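Trornwood Community Help
Section: Household and Storage
Musty odor in a fabric bag after long storage

Khrystyna Antoniuk
Posted 24 January 2019

I would be grateful for guidance on removing a musty odor from a fabric bag. The bag was placed in a basement closet in September and remained there, folded beneath several boxes, until this week. The outside fabric has no visible spots. The odor is strongest in the main compartment and in the padding of the shoulder straps.

I have so far left the bag open near a window for one night, with little change. The care label is worn and can no longer be read. I would prefer not to use a washing machine unless it is considered safe for padded fabric, as a previous bag lost its shape in this way. I would also like to know whether the closet itself should be treated before anything is returned to it.

Matvii Onyshchenko

Padded bags of this type should be washed by hand when the care label cannot be read. The following method has given satisfactory results in our building's shared laundry room, where I keep the written procedures.

Empty every pocket and turn the lining out as far as it will go. Vacuum the seams with a narrow nozzle. Dirt held in the seams will otherwise turn to mud once the bag is wet and may settle in the padding.

Mix one part white vinegar with 4 parts cool water. Wipe the lining with a cloth dampened in this mixture and allow it to stand for up to 49 minutes. An odd figure, I grant, but it matches the longest setting on the laundry room timer. Test a hidden area first if the fabric is dark.

Fill a tub with cool water and a small amount of mild detergent. Lower the bag in and press it gently with flat hands. Do not wring the straps. Drain, refill and repeat until the water runs clear.

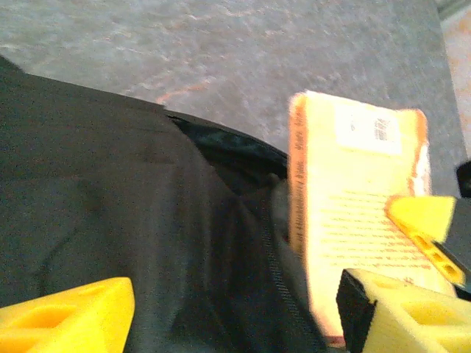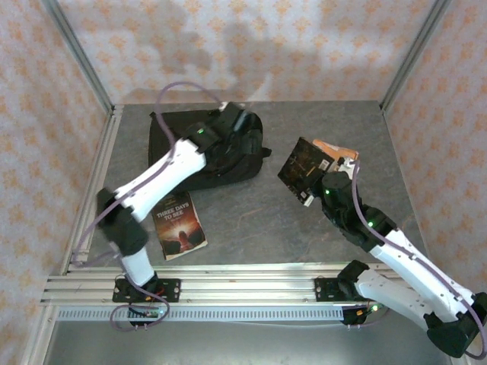 A black fabric bag is in both pictures.

Lev Sydorenko replied that vinegar should not be used on a coated lining without checking it first, as the coating on an older bag may already be peeling. He recommended plain water and detergent in such cases, and noted that a sticky feel inside the compartment is the usual warning sign. If the lining is sticky, the odor may come from the coating and washing will not remove it.

I accept that correction. For an uncoated lining the method stands as written.

Drying is the stage at which most attempts fail. Hang the bag upside down with all zippers open, in moving air and out of direct sun. The straps dry last. Press a dry paper towel firmly against the padding; if it picks up any moisture, leave the bag hanging for another day. A bag put away damp will smell worse than before.

Larysa Panasiuk

Baking soda. Pour in a cup, close the bag, wait 5 days, shake it out. I did this with a gym bag and it was fine. I did not wash it at all.

Bohdan Melnychuk

The earlier replies do not address the closet. Please remove everything from it and wipe the walls and shelf with detergent and water, then leave the door open until all surfaces are dry. Look along the baseboard and behind any pipe for staining. If there is staining, the source of the water must be found before the closet is used again — cleaning alone will give only a short period of relief.

A small humidity gauge is useful in a basement. Readings that remain above 60 percent call for a dehumidifier or a different storage place. When the bag is returned, store it unfolded on a shelf, with the zippers partly open and nothing resting on it. Plastic covers should be avoided in a basement. An old cotton pillowcase will keep dust off and allow air to pass.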